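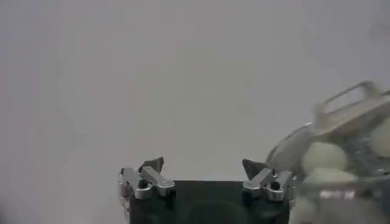 Brustico 2 – a recipe and shopping list program, tested for four weeks

I was using the first version of Brustico for a long time, so I was waiting for this update with some hope and some fear. The old program was slow, but it never lost one recipe of mine. The new one comes from the same small company, Zitamico, and they say that it is written again from the beginning.

Installation

The installer asked me three times for the language and then it started in German anyway. You can change this in the second page of the settings, under the small flag. After that, my old collection was imported without a problem, except the notes. All the notes went into one long recipe with the name "Unsorted". Tamás Dudás wrote in the support forum that there is a hidden option for this, "Keep notes with parent", and you must tick it before the import. I made the import again with the option and it was correct.

Daily use

The search is much better now. In the old version I had to write the exact title, and now I can write two ingredients and it finds everything which contains both. It also understands plurals, so "onion" finds "onions". It does not understand accents, and for people with Hungarian or Spanish recipes this is a pity. 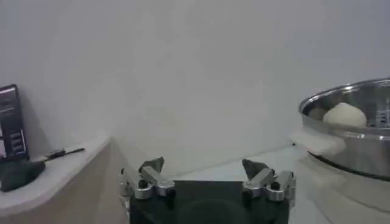
The full screen view is the part which I use the most. The letters are big, the steps change with the space bar, and the screen does not go to sleep during cooking. I would like to have a timer inside each step – at the moment there is only one timer for the whole recipe, and it forgets its time when you open another recipe.

The shopping list can add quantities together, but only when the units are the same. If one recipe says grams and the other says spoons, you get two lines. The export to the telephone works by e-mail only. Yetunde Briggs from Zitamico answered my question about this and wrote that synchronisation is planned for December, for paying users.

Price

The free edition keeps 95 recipes. The full licence costs 49 euros, and owners of the first version pay half. I find it a little expensive for what it does today, and Wollberg, which I tried last year, is cheaper. But Wollberg has no full screen view and its import did not accept my files at all.

My opinion

If you have the first version, I would pay for the update, mainly for the search. If you are new, try the free edition and wait for the synchronisation before you decide. I give it 4 points out of 5.

Ilona Antal, 29 November 2009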